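Date: 1 June 2020
To: cell-users
Subject: Re: Re: Shoe packing cell, dropped items and the April "fix"

> We have now closed the drop fault on the packing cell. Root cause was
> a low grip threshold in the Romus controller. Threshold was raised in
> April and the success rate since then speaks for itself. Unless
> anyone objects I would like to mark this resolved and let Pearce go
> ahead with the second cell.

I object, at least for now.

I went back through the logs from before and after the change. We have 2,055 pack attempts on the new threshold. The controller calls 19 of them failures. My problem is with what it calls a success. As far as I can tell, "placed" means the fingers closed on something, the arm traveled to the box pose, and the fingers opened again. Nowhere in that chain does anything check that there is a shoe in the box. If a shoe slips out on the way over, the fingers close up a few more millimeters, and whether that gets flagged depends on the same threshold we just moved. So we changed the ruler and then measured with it.

I pulled 30 of the "placed" attempts at random and looked at the camera views by hand. Four of them I would not have signed off on. That's a small sample and I won't hang a rate on it, but the count should have been zero.

The trouble, I think, is the knit pairs. On a stiff leather shoe the grip reading is boring and flat. On these the upper gives, the collar folds, and the laces and the packing insert get into everything. A finger pinching a loop of lace reads a lot like a finger holding a shoe. Wrist camera first, then the fixed one, same job:
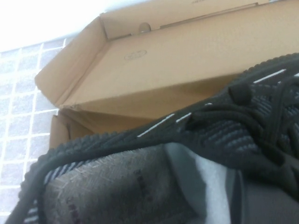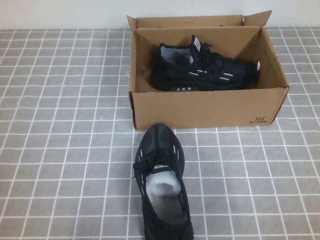 ## What I think is still open

1. **The wrist view is not a check.** At close range it is nearly all black knit and cardboard. You can't tell from that view alone whether the pair is packed. The fixed view, with one shoe lying in the box and the other standing on the tiles in front of it, settles the question at a glance. We record both and use only the first one in the fault logic. Why?

2. **Box position.** The Atine planner takes the box as being where it was at the start of the cycle. It's an empty cardboard carton at that point and weighs next to nothing. One bump from a toe and every pose after it is off. I have seen no test with a shifted box in the write-up.

3. **Release height.** Someone raised it at the same time as the threshold. That is two changes in one go, and the report credits only one of them. Please say who changed it and put the old value back in the notes.

4. **Recovery.** After a real drop the arm goes straight back to the pick pose at full speed, with the guard door interlock in its "reduced" mode if an operator has just reached in. I don't like that at all. I raised it in the first thread and the reply was that it had never hurt anyone. I'd want a full stop and a manual reset after any suspected drop, and I'd want it before the second cell is powered up, whatever else gets decided here.

## What I would accept

Run 800 attempts on knit pairs only, with the fixed camera as the judge and the controller's own verdict logged next to it. Keep every case where the two disagree. Put the release height back first, so the threshold is the only thing being tested. Shift the box by hand on some of them and write down which ones.

If the two agree, fine, close it and I'll stop writing these. If they don't, then the fault was never in the threshold and Anavon is paying for a second cell with the same hole in it.

I know the schedule is tight. It was also tight when we closed this the first time.

One more thing for whoever keeps the shared folder: the April logs are there twice with different row counts. I used the longer one. If the shorter one is the cleaned version, I would like to see what was cleaned out.

> Also, can people please trim their replies.

Trimmed.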